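Robot learns to tidy up by being told it did badly

2019-04-26

A kitchen that doesn't exist is getting a very thorough cleaning, one failure at a time. Researchers at Kimska, a small robotics lab that has spent two years teaching machines to put things away, have published a training method that lets a simulated arm learn from its own botched attempts. Up to now the lab, like a good many others, threw the botched attempts out.

The method is called Perkadgate, after a bus stop. It works by taking a failed run, finding the last moment at which the arm still had a decent chance, and restarting the simulation from there. The arm then gets another go, and another, until it either manages the task or uses up its allowance of 40 restarts. Earlier versions went back to the beginning every time, like a piano student who can only play the first page.

"We had a hard drive full of failures and were paying to store them," said Triin Krūmiņa, who led the work. "It seemed rude not to read them."

According to the paper, the team recorded 2825 failed runs and fed them back through the restart scheme. Of those, 525 had no usable moment to go back to. The arm had gone wrong immediately and stayed wrong, a style of working many readers will recognize from the office. The remaining runs were used to train the controller, which was then tested on 2000 fresh attempts with the objects shuffled between rounds.

The new controller beat the lab's previous one on every task except stacking bowls, where the two were equally poor. Krūmiņa's coauthor, Darius Jankauskaitė, blames the simulator's handling of curved surfaces. The simulator was unavailable for comment.

Outside the paper, the obvious question is whether any of it works on a real counter. Kimska doesn't know yet. The controller will move to a physical arm at the Torkutgate workshop in September, where gravity is not adjustable and restarting from a promising moment means a graduate student putting everything back by hand. Jankauskaitė expects the numbers to drop and would not guess how far.

The code is due out under the name Uibo once the comments have been cleaned up, a job that has been assigned to a person.

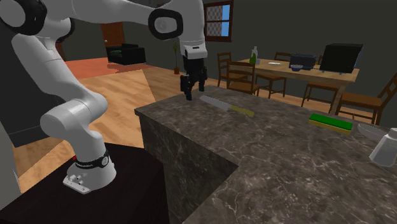

Grasping is where the restart scheme earns most of its gains, and also where it is pickiest. The hard part is the last short stretch before the fingers close, when a small error in angle turns a pickup into a shove. A knife lying flat on marble, with a two-fingered gripper hanging just above and a sponge waiting next to the handle, is the kind of starting point the team likes to go back to. The sponge, being squashy in life and somewhat less so in software, gets a section of its own in the appendix.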